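Racing Studies > Course Handouts > Unit 6: Reading the Racecard
Search this site Search Advanced Go

Unit 6: Reading the Racecard
Notes to go with the talk by Benedek Csizmadia
Shares 49

Welcome back, everyone, and thank you for all the good questions after the last unit (I'm still working through the pile, and I promise the one on dead heats will get an answer). Today we're going to slow right down and spend the whole session on a single printed page. I know that sounds a bit dull next to the unit on race riding, but I have a real soft spot for the racecard, and I hope by the end you'll have one too.

Most people who come racing for the first time pick a horse by its name or by the colors the jockey is wearing, and I've had some lovely afternoons doing just that. The card tells you a good deal more, though, and once you know your way around it you can read a whole race in the time it takes to finish a cup of tea.

For our worked card we'll use the third race on the May program at Girkness, a flat handicap on turf over a mile. Please have your copy open beside these notes.

The top of the entry

Start with the race conditions, the block of small print above the runners. Everybody skips it. It gives the distance, the age limits, the class of race and how the weights are set. Our race is a handicap with a top rating of 70, so a horse rated 70 carries the most weight and the others carry less in step with their ratings. The idea is to give every runner a fair chance, at least on paper.

Two kinds of race get mixed up every term, so let me go over them again. In a handicap, the weight depends on how good the handicapper thinks the horse is. In a weight-for-age race, it depends on age and the time of year, usually with an allowance for fillies and mares. A three-year-old in May is still growing, and the scale makes room for that.

The form figures

Next to each horse's name is a short string of numbers and letters. These are its finishing positions in recent races, and the most recent one is on the right. I say this every year and every year somebody reads it backward in the exercise, so do write it in the margin!

Take Wenar, number 4 on our card, whose figures are 739. Wenar finished seventh, then third, then ninth last time out. At first glance you'd say that's a horse going the wrong way. But turn to the past results at the back of the card and you'll see that the third place came over a mile on good ground, and the other two runs were over a longer trip on heavy ground. Today is a mile again and the going is good. I wouldn't rush to cross Wenar off.

Now compare Drestimia, whose figures are 2-22. The dash marks the break between one season and the next. Three second places in a row look wonderful, and they may well be, but ask yourself who was in those races and how far back the third horse finished. Some horses are very honest and just a touch short of speed in the last furlong. Others simply haven't had their turn yet. The figures alone won't tell you which kind you're looking at, and I've argued both sides about Drestimia over more than one lunch.

A 0 means the horse finished tenth or worse. On a jumps card you'll also meet F for fell, P for pulled up and U for unseated rider, and we'll come back to those in Unit 9.
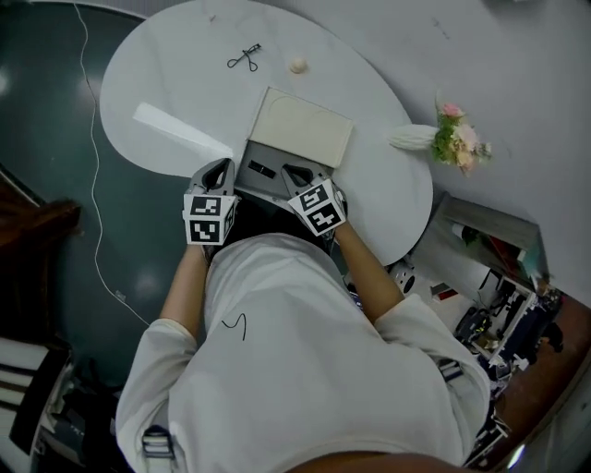
The draw

On the flat, the number in brackets is the stall the horse starts from. Over a straight course it may matter very little, or it may matter a lot if one side of the track is riding faster. On a tight bend, a wide draw means covering extra ground unless the jockey can tuck in early.

Girkness turns left soon after the mile start, so low numbers have the shorter way around. Priedītis is drawn in stall 6, which is neither here nor there, but this is a horse that likes to lead. Look at the stalls on either side and see whether there's another front runner close by. If there is, they may take each other on and both be tired by the home turn.

Exercise for next time

Choose any two runners in our race. For each one, write a short paragraph covering the weight, the last three form figures, the draw and the going. Then say which of the two you'd rather own, and why. Please don't look up the result first. I can always tell, and the marks are for the reasoning anyway.

Bring your card with you, scribbles and all, as we'll use the same one when we start on pace and sectional times.

Comments (6)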